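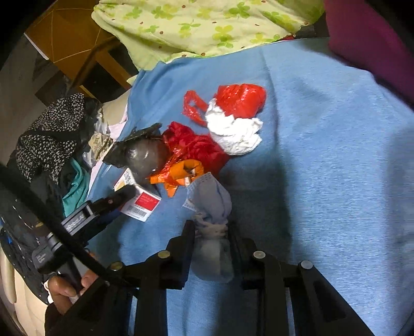
The Blue Cloth

Manuela Sanna had until four o'clock to clear her aunt's flat on Vokmont Street, and at noon she was still on the hall closet.

She had spread a blue cloth over the bed so she could tip things out and look at them. Her aunt had kept bags. There was a red one, shiny and balled up tight, and a dark one you could nearly see through. There was an orange strip that had curled into a loop. There was a face mask, crumpled, a pale blue going gray.

"Throw it all out," said Man-lok Mak from the doorway. He had come up from the second floor to help with the wardrobe and had stayed for coffee.

"I am throwing it out."

"You're looking at it."

She picked up the folded white carton and tried to read the print on the red panel. It was too small without her glasses, and her glasses were in the car. She put the carton down again beside the dark bag.

Her aunt had lived in the flat for 40 years. She had worked at Hinrichs, in the alterations room, until they closed it, and after that she took in hems at the kitchen table. The dark red fabric must have come from one of those jobs. Manuela pulled it out straight and it was longer than she expected, and not cut to any shape she knew.

"Curtain?" said Man-lok.

"Too narrow."

"Scarf, then."

"She hated red." Manuela held it up to the window. One long side had been hemmed and the other had not. A needle was still in it, a few inches from where the stitches stopped, with a tail of thread through the eye.

Man-lok set his cup on the dresser. "My mother wanted something red for New Year," he said. "She asked your aunt back in December. I forgot all about it."

"Did she pay her?"

"In oranges, I think."

Manuela took the needle out and stuck it in her sleeve. Then she changed her mind and put it back in the fabric where it had been. She folded the whole length twice and gave it to him.

"It isn't finished," she said.

"She can sew. She just doesn't like to."

He went down the stairs with it over his arm. She heard his door open, and his mother's voice, and the door close.

The mask went into the dark bag, then the orange strip and the carton. She pushed the red bag in on top and tied the handles. It was twenty past twelve. She shook out the blue cloth at the window, laid it on the bed again, and went to get the next shelf.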